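February, started 7.40 am, Prasdale bench

Carrying on with the rinse carry-over work. The question is still whether the yellow cast on the white cotton comes from alkali left in after the last rinse or from iron in the supply. The last set of strips couldn't separate the two. They were all dried on the same rail, and the rail has rust at one end.

Load for this run: Sarıgül plain weave cotton, unbrightened, overlocked edges. Dry mass of the load 1,042 g after conditioning overnight in the cabinet. Balance checked with the brass weights before and after, no drift worth writing down.

Detergent was the Celus powder, same tub as before, with the lumps sieved out. I noted a bit of clumping near the lid, so the tub has been taking up moisture and the dose by mass will be slightly low in active material. Moved it to the dry cupboard. For the next tub, decant into jars on the day it's opened.

**Wash**

Sturard drum washer, cotton program, warm, no softener. Extra rinse switched off for the first load and on for the second. Samples of the final rinse water were taken from the drain tap in both cases, 100 mL each, into rinsed glass. The tap needs to be run for a few seconds first or the sample is mostly what was sitting in the hose from the previous load. I forgot this on the first load and had to discard the first bottle, so the sample comes from slightly later in the drain than it should.

Titrated to the phenolphthalein end point, then on to the methyl orange one. End point on the first bottle was sluggish. Some foam in the flask made the colour hard to read against the tile, and I let it settle before going on. Second bottle was clean and sharp.

Conductivity of the final rinse, extra rinse off: 269 µS/cm above supply. With the extra rinse on, the meter could not tell it from the supply. That is a bigger gap than I expected from one rinse. Before putting any weight on it I want the off condition repeated with the drain hose flushed.

**Drying and ageing**

Half of each load line dried indoors, away from the rusty rail. The other half went in the oven between glass plates. The plates were washed in deionised water and wiped with lint-free cloth. Strips labelled in pencil at the selvedge. Laundry marker bled on the trial strips and threw off the colour reading near the label, so no more marker.

The line dried half came off stiff, as usual for cotton with no softener. Stiffness by itself says nothing about residue. I have seen it written up as evidence of residue and I don't think the argument holds. Cotton dried without movement goes stiff in clean water too, from bonding between fibres through the last of the bound water. If we want to use hand feel at all, we need a deionised control dried the same way on the same line.

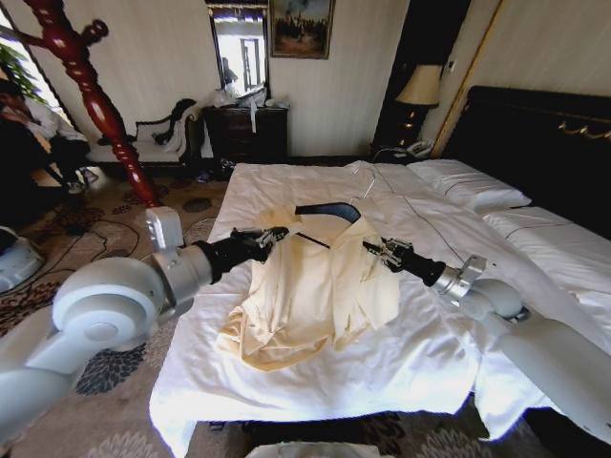
*Cream shirt on a black hanger, white bedding underneath.*

**Colour readings**

Read on the spectrophotometer, UV excluded, four thicknesses of cloth over the white tile. Each strip was read at the middle and near both ends, then turned over and read again. Averages are in the spreadsheet under the load name.

In short:

- Extra rinse off, line dried: no change from the unwashed control that I would defend.
- Extra rinse off, oven: clear shift to yellow, stronger at the folds.
- Extra rinse on, line dried: same as control.
- Extra rinse on, oven: small shift, even across the strip.

The shift at the folds is the useful part. Water moves to the fold and the outer edge as the cloth dries and takes the dissolved salts along. When the cloth is then heated, the alkali is more concentrated there and the cellulose discolours sooner. Iron staining should look different, spotty and more orange, and should show on the line dried half as well. I see none of that here.

This does not rule out iron. The supply water was low in iron by test strip this morning, but the strips are coarse and the supply varies when the main is disturbed. Keep a bottle from each wash day and run them together on the proper kit.

**Wetting out**

Drop test on the line dried strips. Single drop from the burette at fixed height, timed until the shine disappears. The extra rinse off strips took the drop faster than the others. Leftover surfactant would do that. It agrees with the foam in the titration flask, and it's a cheap enough check that I'd add it to the standard sheet.

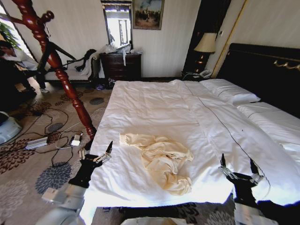 Doğukan Akgül

**Notes after lunch**

Repeated the off condition with the hose flushed. Conductivity came down a little but is still well clear of supply. Titration agrees in direction. I'm happy to call the gap real. The size of it needs more loads.

Acid sour: made up a citric acid solution at 2 percent and soaked a few of the extra rinse off strips before putting them through the oven. Rinsed once in supply water and blotted. After ageing they read close to the extra rinse on set, and the fold lines have nearly gone. A sour would be cheaper in water than another full rinse, but acid left in cotton at oven temperature weakens the fibre, so tensile strips have to go alongside before anyone suggests it as a routine step. I have cut the strips, warp direction only. Weft tomorrow if there's cloth left on the bolt.

Satin weave has not been tested at all. Long floats catch the light differently depending on which way the cloth lies, so the reading changes when the strip is turned on the port. Any satin samples will need their direction marked and all readings taken one way. Creases are worse again, because the instrument sees the slope of the fold as a change in lightness. Press between plates first.

Fibre content matters more than weave for this. Polyester satin should hold very little alkali and would make a poor test of rinsing. Burn test a thread from anything that comes in without a label.

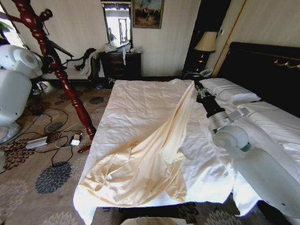

*Cream satin over a white bedsheet, dark headboard.*

**To do**

- Iron kit, all stored bottles in one sitting.
- Off condition again, fresh Celus tub.
- Deionised control for hand feel.
- Tensile, soured against unsoured.
- Ask Sarıgül which desize they used. Leftover starch would also yellow in the oven and I have no blank for it.
- Wire brush the drying rail or replace it.

Oven off at 4.50 pm. Strips left between the plates to cool, readings in the morning.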